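Gripper fault: your questions answered
Last updated Wed 7 March

We've had a good many messages since the notice went out, so Marcus Bellamy and I have sat down with a pot of tea and tried to answer the ones that come up most.

What went wrong?
On some Kurby arms, the gripper fingers can carry on closing for a moment after they've been told to stop. The fault lies in a small force sensor supplied to us by Naylor, which drifts when the arm has been working for a long stretch. The arm thinks it is holding something lightly when it is really squeezing rather hard.

Which arms are affected?
We have traced it to 146 arms, all sent out from the Nurkero workshop since last July. If yours is one of them you should already have had a letter, but do please ring us if you're at all unsure, as we would much sooner take the call.

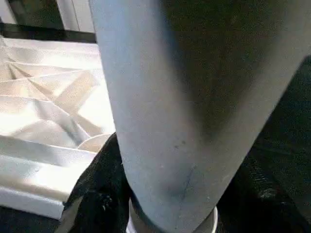
Can I keep using my arm while I wait for the repair?
Please switch it off at the wall and leave it off until the new sensor is in. I know that's a nuisance, and we're sorry, but slowing the arm down doesn't cure the fault.

Has anyone been hurt?
We have had one report of a pinched thumb, thankfully no worse than a bruise, and 8 reports of cracked cups and the like. If something similar has happened to you, however small it seemed, we'd be very glad to hear about it.

How long will the repair take?
Our fitter needs around 58 minutes, most of which goes on testing the grip afterwards. You won't be charged for the visit or the part.

Will I lose my saved movements?
They're kept in the Flidosar control box, which we don't touch, so everything should be just as you left it.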